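Grodum sync: questions I get asked

I wrote Grodum to copy our supporters from the membership database to the Urnen mailing tool, and the same handful of questions keep landing in my inbox. So I've put them on one page!

Do I need to be a programmer?
No, but you'll need to edit one settings file and paste in your API key. Dilwyn Ruddock managed it over lunch.

How many records can it handle?
It sends them in batches of 70. My biggest run so far was 2000 contacts, and it got through the lot without complaint.
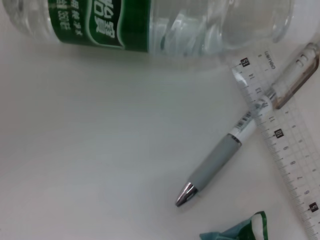

Why are some people missing after a sync?
Nearly always it's a blank email field. Grodum skips those and writes them to skipped.txt, so look there first. If the record does have an email, check its type, as anything marked "Organisation" is left out by default. Think of the type as a label on a bottle, like the green one on the clear plastic bottle in the photo: Grodum reads the label and never looks inside.

Error 1451 – help?
You're deleting a contact who still has gifts attached. Archive them instead (Dalva Xavier has asked me for a proper warning message, and it's on my list).

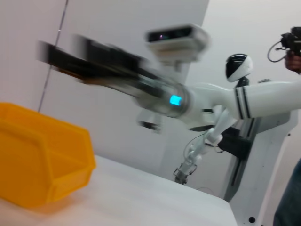
Yellow bin on a white tabletop.

Will it run on a schedule?
Yes, from version 2 onwards. Set the hour in the settings file and leave the machine on overnight.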